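Speaker notes: The Listlow Service Roll and the retirement ceremony
Ilir Dimitriou
May 18, 2023

Opening

Thank the hall for having us. Say the talk runs 10 minutes before questions. Ask who in the room has been to a military retirement ceremony, and wait for the hands.

Slide 1. What the roll is

The Listlow Service Roll lists people from the town who finished a military career, enlisted or officer, any branch. It stands at 2,761 names. It does not list everyone who served. That list would be much longer, and the library has a start on it.

Slide 2. How the ceremony goes

Town ceremony, separate from the one the service holds. Keep this short, people know the outline.
Reading of the career, assignments in order.
Presentation of the town certificate.
A family member or friend pins the town ribbon. The retiree picks who.
Remarks from the retiree, if wanted. Plenty of them pass.

Slide 3. The Berisha letter

Read the second paragraph only. Captain Berisha retired in December and asked that her old crew chief do the pinning in place of an elected official. The mayor's office agreed the same day. Pause here. If anyone asks about protocol, the town has no rule on who pins. The services have their own rules and we don't speak for them.

Slide 4. Mistakes we have made

Two wrong ranks read out loud in the same year. In both cases we used the rank from a newspaper story and never checked the discharge papers. We now ask the family for a copy and read the rank back to them on the phone. Mention that civilian titles after retirement don't go on the certificate.

Slide 5. Awards earned late

Some decorations are approved after the person has left. The roll can be amended. Bring the paperwork to the Ninditz Street office. Allow two weeks. Do not promise faster, we got in trouble for that.

Slide 6. The Gustach index

Gustach is our name for the searchable version of the roll. Search by last name, branch or year of retirement. Home addresses are left out on purpose. Spelling of names follows the discharge papers, even where the family spells it another way now.

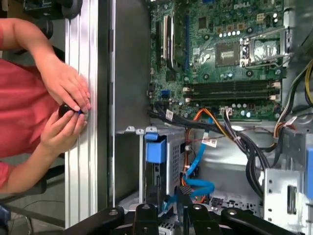
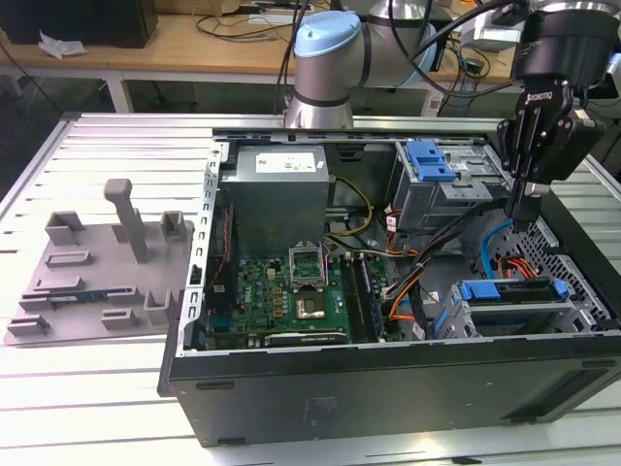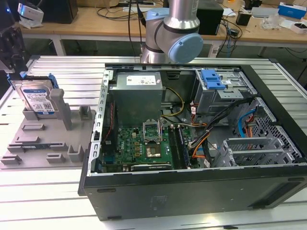 Slide 7. What we need from you

Names we have missed, above all anyone who retired while living out of state. Programs from old ceremonies, which we will copy and return. Point to the sign-up sheet by the door.

Questions

Likely ones: reserve and guard careers (yes, they count), awards made after a death (yes, next of kin applies), fees (none). For pensions and benefits, give out the county veterans office card and leave it there.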